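4.2 Equipment planning and cost

Budget came first, task list second. We had one purchase round in July and needed hand-held grippers at two sites, Vullach and Darkorside, so the arm quote from Zakemo was put off and the money went to grippers, mounts and spare fingers. Fingers are the consumable here – 848 per site for the year, mounts included. Tables were not bought, existing ones were used at both sites.
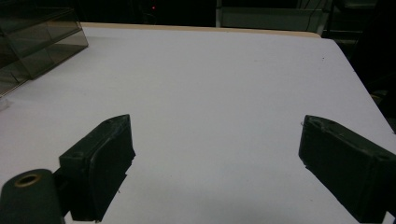 Figure 3. Hand-held gripper over the work table, fingers open.

Mei Okafor objected at the planning stage that spares were being priced like a one-time cost, and that a second set should be orderd before any arm was discussed. Her point stands. Our first estimate of 204 per set left out shipping; the corrected figure is 226. We also set aside more than 2,000 for repairs, untouched at time of writing.

Open items: storage for the spare sets, a second quote from Abernathy on mounts, and wether the two sites share one order or keep seperate ones. The arm goes back on the list next round – price to be re-checked then.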